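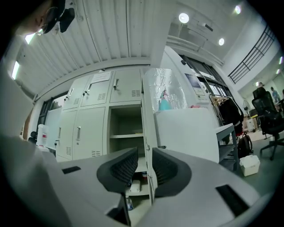
Gripper up, both black finger pads facing each other, lockers behind.

1/ June service for our hand gripper. I check the pads first — the ribs must be clean, or thin parts slide out.

2/ I wipe with a damp cloth and no solvent. Ayman Younis used solvent once and the pad became hard after 20 grips.

3/ Next is the gap. I close the fingers slowly and look if they meet evenly. If the left one comes early, I loosen its screw a quarter turn.

4/ New pads go on at 300 hours. This pair has 41, so they stay. Spare set is in the Clokitz drawer.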